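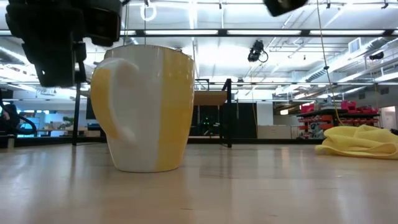 A white and yellow glazed mug on a wooden tabletop.

Byun Community Pottery to Open Its Doors Evenings, With a New Glaze Library and a Mug Swap for Everyone

BYUN, January – Byun Community Pottery is opening its studio to the public in the evenings for the first time, and everybody is invited, whether they've been throwing pots for years or have never touched a lump of clay. The new hours run until 9 p.m. and come with 15 beginner places in each six-week course, a bigger kiln room and a glaze library that members have wanted for ages.

"People would stop at the window on their way home from work, look in at the wheels and keep walking, and it drove me crazy," said studio director Ye-seo Ham. "Now they can come in! We'll hand them an apron and get them going the same night."

The kiln room has been rebuilt around a second electric kiln, which the studio has nicknamed Voltex. It fires to 2,200 degrees Fahrenheit, hot enough for the stoneware that most members make, and it means finished work should come back in two weeks instead of a month. The old kiln, Eter, stays on for bisque firing and for the children's Saturday-style workshops held during school breaks.

The glaze library starts with 24 recipes, all mixed in the studio and all lined up as test tiles along the back hallway. Teacher Arnout Prins spent most of last year on them (he is especially proud of a soft gray named Flultero, after a misspelled label that stuck).

"Yellow was the hard one," Prins said. "It goes muddy if you look at it wrong. I must have thrown out a whole shelf of tiles before we got one I'd want to drink my coffee next to."

Opening month ends with a mug swap. Bring a handmade mug, put it on the table, take home one that somebody else made. Lopsided handles are welcome. Anyone without a mug to trade can make one in a one-night class the week before, and the studio will glaze and fire it in time.
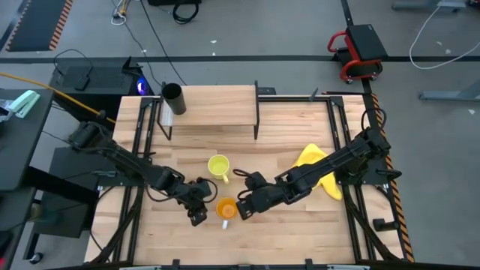
How to Take Part

Sign up for courses at the front desk or by phone during open hours. Beginner courses include clay, tools and firing. Members may book a wheel for up to 3 hours at a time, and shelf space is included with every membership. Children under 12 need an adult with them in the evening.

Mugs for the swap can be dropped off any afternoon from 2 p.m. Please wash them first and put your name on a slip of paper inside, along with a line or two on how the mug was made if you'd like its new owner to know.

About Byun Community Pottery

Byun Community Pottery is a member-run studio offering classes, wheel time and kiln service to adults and children. Press visits are welcome during evening hours. Please ask for Ye-seo Ham at the front desk.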